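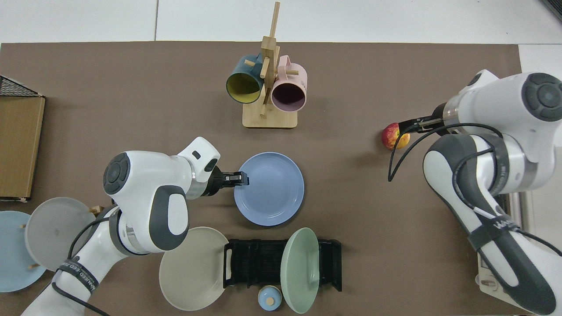

Nesavlow > Careers and studies > Open calls > Stulavis operator evaluation

Paid evaluation operators, Stulavis two-arm kit

Location: Prokopenko Building, Ledevville, second floor
Type: fixed-term, part-time, on site
Start: October
End: December
Reference: 156

Nesavlow is recruiting operators for the pre-release evaluation of Stulavis, a tabletop kit with two robot arms for handling household objects. Stulavis is sold to teaching labs and small research groups that want to collect their own demonstrations without building a station from parts. The current version has been in internal use since March. The evaluation will determine whether people who did not design it can set it up, run it for a full shift, and get usable recordings out of it.

This is a paid position with a defined task list. It is also a product review in the ordinary sense: operators are expected to report faults, awkward steps, and gaps in the manual, and those reports go to the engineering group unedited.

About the work

Operators control both arms by hand from a leader station on the far side of the bench. Each leader handle drives one arm and one two-finger gripper. A session consists of short episodes. In each episode the operator starts from a given layout, carries out a written instruction, and marks the result as complete, partial, or failed.

The current task set covers kitchen objects on a mat. Typical instructions:

- Pick up the plate lying flat and stand it in a free slot of the rack.
- Hang the mug on the lowest free peg of the tree.
- Move the apple to the basket with the right arm while the left arm holds the plate.
- Remove the lid from the pot, place it on the mat, and replace it.
- Return all objects to the layout on the setup card.

Plates are the slow part. A plate lying flat leaves very little rim for the fingers, and most operators need several shifts before they can lift one cleanly with one arm. The manual describes two methods for this. We want to know which of them people settle on without being told, so training covers the controls and the safety procedure and leaves grasp strategy open.

Target for the evaluation is 2,921 accepted episodes across all stations. Accepted means the recording is complete, the result label is correct, and the starting layout matches the card. Failed attempts with a correct label are accepted. Operators are not paid per episode and there is no individual quota.

What is being evaluated

1. Unpacking and first setup. Each operator assembles one kit from the shipping crate using only the printed manual. Time and questions are logged. Staff will step in for safety reasons only.

2. Calibration. The kit asks for a calibration routine at power-on and after any emergency stop. The routine currently takes longer than we would like. Operators note each time it has to be repeated.

3. Control feel. Delay between leader and arm, force needed at the handles, gripper response at light and full closure, comfort after one hour of use.

4. Workspace. Reach of each arm over the mat, places where the arms get in each other's way, places where a cable limits a movement or touches an object.

5. Software. Episode start and stop, labeling, review of the last recording, export. The export tool was rewritten in August and has had little use outside the building.

6. Recovery. Dropped objects, objects out of reach, arm in an awkward pose, loss of connection. The manual has one page on recovery. It is known to be too short.

Duties

- Run two blocks per shift, 55 minutes each, with a break between them.
- Reset the layout between episodes by hand, following the setup card. Arms must be in the parked state before hands enter the work area – this is checked.
- Label every episode before starting the next one.
- Fill in the shift form: faults, repeats, stops, anything changed on the bench.
- Wipe down gripper fingers and check cable clips at the end of the shift.
- Attend one group review per month. Reviews last ninety minutes and are paid at the same rate.

Requirements

- Age 18 or over, and permission to work in the country without sponsorship.
- Able to use both hands independently for continuous periods of one hour. The handles can be adjusted for height and spread. Contact us before applying if you need a different arrangement and we will say plainly whether the current leader station can support it.
- Normal or corrected vision. Red-green color deficiency is not a barrier, but tell us, as some setup cards identify plates by color and we will issue the numbered version.
- Able to write a clear fault report in English. Two or three sentences are enough if they state what was done, what was expected, and what occurred.
- Available for at least three shifts a week for the whole period.

Experience with robots is not required. Half of the places are reserved for people with none. For the other half we are looking for applicants who have used at least one other teleoperated system and can compare. Please state in your application which group you belong to.

Useful, not required: lab technician work, assembly or repair work, instrument practice, camera operation, any job with a lot of repeated careful handling.

Not suitable for

Current or recent employees of companies that sell competing kits. Anyone who took part in the March internal trial. Students whose supervisor has a Stulavis unit on order.

Equipment

Each station has two six-joint arms, two leader handles, a bench with a brown mat, an overhead camera, and one camera at each wrist. Emergency stop buttons are fitted at the leader station and at the bench. The grippers are the standard two-finger type supplied with the kit. A soft-finger option exists but is outside the scope of this evaluation.

Object sets are supplied. Do not bring objects from home, including for informal tests after the shift. Results with unlisted objects cannot be used and we have already had one chipped finger pad.

Pay and hours

Pay is hourly and is stated in the offer letter. A shift is two and a half hours including setup, break, and shift form. Morning shifts start at 9:15 a.m., afternoon shifts at 1:30 p.m. There are no evening shifts. The paid training period is four shifts. Operators who complete the full period receive a completion payment of $250 with the last paycheck.

Travel costs are not covered. Bicycle storage is available on the ground floor. The second floor can be reached by elevator.

Data and privacy

Recordings contain arm positions, gripper state, and video of the bench. Hands and forearms may be recorded during resets. Faces are outside the view of the fixed cameras when the operator is seated correctly. Audio is not recorded. Recordings are stored under an operator number, and the list linking numbers to names is deleted after the final report is issued. Operators may withdraw at any point and will be paid for hours worked. Episodes recorded before withdrawal are kept unless deletion is requested in writing.

Operators sign a confidentiality agreement covering unreleased features. The agreement ends when the product ships – after that you are free to say what you think of it.

How to apply

Use the form on this page. Attach a one-page resume and answer the following in no more than one paragraph each:

- Describe a device or tool you learned to use well and what was wrong with it.
- Describe a repetitive task you have done for more than a month.
- State which shifts you can cover.

No cover letter. Applications are read in the order received and the call closes when all places are filled. Selected applicants are invited to a 40-minute bench trial, paid, in which they will move a mug and a plate with the kit. The trial is used to check fit and comfort at the handles. Success rate in the trial is recorded but does not affect selection.

Applicants not selected for this round can ask to be kept on the list for the mobile base evaluation next year.

Related openings and notices

Technical writer, Stulavis manual (contract)
Test technician, gripper assembly
Stulavis export tool: known issues, September
Call for teaching labs: loan units for one semester
Closed: leader handle comfort study

This site uses cookies to keep your application form open between visits and to count page views. Accept all | Necessary only | Settings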